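I have cleaned the same off-white surface four times this weekend and I would like to talk about it.

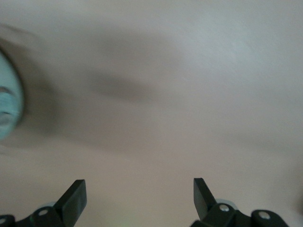
Flavinura

1/ Pale. Smooth. A little pinkish if you're feeling generous, a little gray up in the corner if you're me. It took me 304 scrolls through paint and countertop forums to learn that other people call this "warm neutral." I call it a place for shadows to look like stains.

2/ Case in point: that dark gray smudge left of the middle. I have gone at one exactly like it with a sponge for a full minute. It was a shadow. I was scrubbing a shadow, in rubber gloves, on a Sunday.

3/ The mint thing sneaking in on the left is staying. I have very few firm opinions about color but one of them is that a beige room is allowed one teal object. Two and you have a theme. Three and your mother asks if you've redecorated.

4/ How I got here: in July I decided everything on every flat surface in the apartment had to justify itself. Keys, mail, a candle shaped like a pear, the good scissors, the bad scissors. The pear candle had no case and lost anyway to a technicality (I like it).

5/ The bad scissors are also still here. They open packages. The good scissors are for "fabric," of which I own none.

6/ Someone on here recommended a spray called Platunora. It smells like a lemon that went to business school. It cleans fine. It also leaves a film you only notice at 4 p.m. when the sun comes in sideways, so now I clean the cleaner off with water.

7/ Then I tried plain dish soap and a damp cloth, which my grandmother would have told me for free. Wipe, rinse the cloth, wipe again, dry with an old T-shirt. Mine is from the Litcombe fun run. I did not run it. The shirts were by the door.

8/ Things that have landed on the clear surface within an hour of my clearing it: one receipt, one sock, half a bagel, a library book, a battery in unknown condition. I live alone. I can't even be mad at anyone.

9/ The battery is now in the drawer with the other batteries in unknown condition. We don't open that drawer.

10/ Several of you have asked if I'd consider a tray. I have a tray. The tray is where the receipt lives now. A tray is just clutter with a fence.

11/ Current rules: nothing stays overnight except the mint thing. Mail gets opened standing up. The sponge gets replaced before it becomes a character.

12/ Going to bed. If there's a gray smudge there in the morning I'm moving the lamp before I get the gloves out.

13/ Update: moved the lamp. There are two smudges.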